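Kallgate Room Corners

A data card for the collection of household corners, gaps and in-between spots

Version 2, February 28, 2025

What this is

Kallgate is a collection of 2,006 photos of the parts of a room that never make it into a furniture catalog: the strip of floor beside a cabinet, the gap behind a shelf, the place where cables and bags and soft toys end up. I love these spots! They tell you how a room is used, and they are very hard to find in other home collections, where everything has been cleared away first.

What's new in version 2

More floor-level clutter, many more cables, and a proper set of tags for appliances on casters. The October release lumped those in with "furniture, other" and I've wanted to fix it ever since.

Contents

photos/ all pictures, sorted by room
tags.csv one row per picture, up to 15 tags each
rooms.csv room type and floor type
notes.txt odds and ends, worth a read

Rooms

There are 11 room types. Living rooms and home offices are the biggest groups, then bedrooms, hallways and laundry rooms. Garages are thin and I'd be delighted to get more.

How the tags work

Tags name things you would trip over, move or vacuum around. A tag goes on if any part of the thing shows, even a sliver. If we couldn't agree on what something was, it got "unclear item" and stayed that way. Please don't guess when you send fixes.

Floor tags go by looks alone. "Wood-look" covers planks, printed tiles and anything else with a wood pattern.

Tags people ask about

cable-loose: a cable lying on the floor, any color. Two cables in one picture still get one tag.
plush: stuffed toys and other plush items, whole or partly hidden.
bag-plastic: flat, full or crumpled.
gap-narrow: a slim space between two large pieces. My favorite tag by far.
caster: a wheel under something big. Easy to miss, so check the bottom corners. A small black one sits under the perforated white cabinet, right where the white cable loops out across the floor.

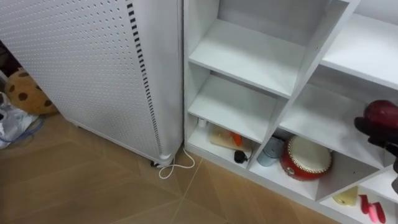 Using it

Niver, our little tag browser, opens the folder as is. Rao works too if you rename tags.csv to labels.csv first.

Known problems

Shiny floors are underrepresented. The tag "shelf-open" was applied unevenly in the hallway set, and a recheck is under way.

License and thanks

Free for any use with credit to the Trullisine project. Huge thanks to every household that left the mess where it was.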